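Introduction to Packaging and Waste
Unit 4: Beverage Containers and Household Sorting
Instructor: Thulani Gumede

Students should read the Magalhães chapter before the seminar. The unit follows a beverage container from purchase to the sorting plant and considers how much of its recovery depends on choices made at home.

4.1 Materials
Most clear drink bottles are made of PET. Their caps are usually made of a different plastic, either polypropylene or polyethylene. The two behave differently in water: PET sinks, while cap plastics float. Plants use this property to separate them after grinding. 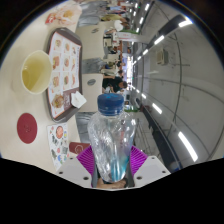 For many years households were told to remove caps before recycling. A large number of programs now ask for caps to be left on, as small loose pieces tend to fall through the screens. Students should check the rules of their own town before completing Worksheet 2.

4.2 The Kullora household survey
The survey covered 740 households, of which 62 percent said they emptied containers before sorting. Leftover liquid adds weight and can spoil paper collected in the same bin.
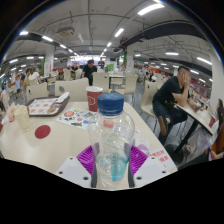

Figure 4.2. Clear bottle with a blue cap, a small amount of liquid remaining. A paper cup stands behind it.

Paper cups present a separate problem. Many have a thin plastic lining, and not every mill accepts them.

Worksheet 2 is to be submitted by October 14, 2024. Answers should not exceed 14 lines each.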